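3.2 Montage à l'atelier partagé

Bras assemblé dans l'atelier Honetton, sur un établi prêté par W. Hinrichs. Base Galtar d'occasion, pince imprimée sur place (deux versions, la première cassée au serrage). Caméra fixée au poignet par une bride Clotex, focale fixe, pas d'autofocus. Alimentation séparée pour les servos, sinon redémarrages intempestifs de la carte.

Calibration main-œil refaite en mars après changement de la bride. 234 images enregistrées, 162 gardées. Les autres écartées à la main par O. Panyasiri, critère unique : contours exploitables ou non. Le seuil automatique sur la variance du laplacien a été essayé aussi, mais il rejetait des vues correctes de surfaces unies. A reprendre.

Reste le problème de la très courte distance. En dessous de 15 cm le détecteur ne renvoie plus rien d'utile, les bords dispararaissent et il ne reste que des gradients (fig. 2).
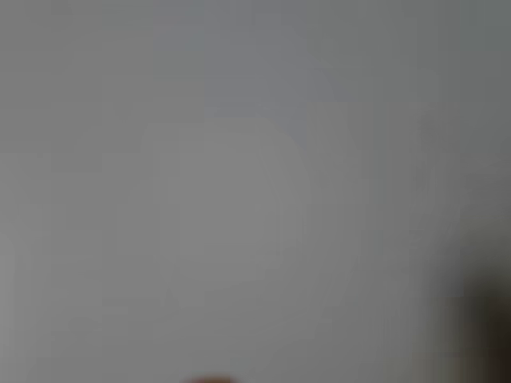 Figure 2. Vue rapprochée, fortement floue. Masse sombre en bas à droite, tache brun orangé au bord inférieur, non identifiée.

Pour ce type de vue, estimation de pose coupée, on garde la dernière valeur valide. Solution provisoire.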